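The Workshop Record
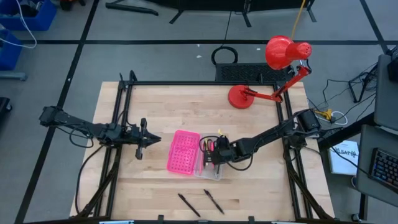 Cilside Shared Workshop, Bench Automation Section

Entry 147 was opened at six in the morning, before the heating had come on. The member on duty signed for the keys, switched on the lamp, and wrote the title of the session in the space provided: Pencil case, open. Under "Purpose" the member wrote "Tidying."

The Section requires that purposes be stated in one word where one word will serve. The rule was adopted in the first winter, when the book was filling too quickly, and it has been observed ever since with varying success. An earlier entry gives its purpose as "Spoons." Another gives "Apology," and is not explained.

The build was known as Drivum. It had been begun by a former member in a garage on the other side of the river and was brought to Cilside in January, in pieces, under a blanket. The transfer form lists two arms, black, and a quantity of rail. In the field marked "Condition on arrival" the former member had written: "The left one waits."

No action was taken on this remark at the time. The form was filed and the arms were mounted facing one another across the pale wooden table, the left and the right, with the rails down either side and a bar across the top. The Section approved the use of the red lamp, which belonged to the sewing group and was to be returned.

The member on duty set the case between the arms with its pink lid folded back and its clear tray toward the right. Two black pens were laid on the wood below it. The task was to pick up both pens, one to each arm, and place them in the tray with the others. Drivum had been shown this forty-one times. The motions had been recorded in the Jinden format, which the Section prefers, and the member had checked them in the evenings at the desk with the blue-lit keyboard until they ran without a fault.

At 6:20 the sequence was started.

The right arm went out over the tray and stopped. The left arm came in from its own side, sloping a little downward, its fingers pointed at the case. It stopped also. The member waited for the time allowed in the procedure and then for the same time again. The motors held. The console reported no error and gave the state of both arms as "ready."

The procedure for an arm that is ready and does not proceed is to press the stop, return to the rest position, and begin again. The member did so. The right arm went out over the tray. The left arm came in and opened its fingers over the bare wood, in the same place as before, and held there.

By eight o'clock the member had consulted the Pîrvu manual, which covers the joints, and found nothing in it concerning hesitation. The cables were pressed home at both ends. The table was measured against the rails. A note was made that the case sat at a slight tilt, and a second note that this had not troubled the arms on any previous occasion.

It was then that the member took down the older book, the one that had come under the blanket with the rails. The former member had kept it by hand. There were 1,122 lines in it, one to a run, and the early ones were of the ordinary kind: dropped, dropped, held, dropped, held. Further on, the entries grew longer. The former member had worked the left side of the table personally in those months, there being only one arm at that time, and had passed things across to it. A pen. A ruler. A cup, with care. When the second arm was bought, it was taught from those same sessions, by copying the movements of the hand that had done the passing.

The last line read: "Stopped here. Left side never took anything unless it was asked for. I suppose I did not either."

The member on duty read this twice and returned the book to its shelf. There is no provision in the procedure for what was done next, and the Section has since been asked whether one should be drafted. The sequence was started a third time. The right arm went out over the tray and stopped. The left arm came in and opened its fingers and stopped.

The member leaned over the table and said, in the voice one would use in a library, "May I have the pen, please."

The entry does not record which arm moved first. It gives the time as 8:47 and the result as "Held," and under "Further action" it asks that the lamp be kept a little longer, and that the sewing group be informed.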